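Olent Review | Fiction | Short reads

Home Stories Essays Archive Submit

The Rustad Pensioners

Raghda Mahasneh had come to the ministry to collect money owed to her father, along with 577 old soldiers who had come for the same thing and brought chairs.

The Minister watched them from upstairs. He had been promised a quiet February.

"What do they want?" he asked.

"Their pensions, sir," said his secretary. "The ones you voted for."

"I voted for them to be paid later."

"It is later, sir. It was later last year as well."

He sent down soup, which they ate, and a leaflet on thrift, which they used to light the stove. By nightfall there were 50 tents on the lawn and a man selling socks. 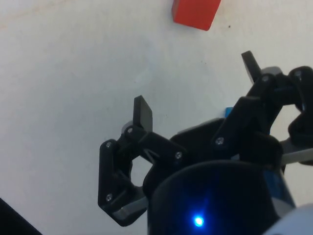
In the morning the Minister tried history. He read them a speech on the siege of Flolby, where their regiment had held the bridge for a fortnight on turnips. It went down well until a corporal at the front pointed out that it had been the other bridge, and that the turnips had never arrived.

"Who wrote this?" the Minister hissed.

"You did, sir. For the unveiling."

Raghda climbed the steps and handed him her father's paybook. The last entry was for 196 crowns, unpaid, and signed by a young lieutenant with very neat handwriting.

The Minister knew the handwriting. He asked whether there was any soup left.

© Olent Review | Contact | Back to top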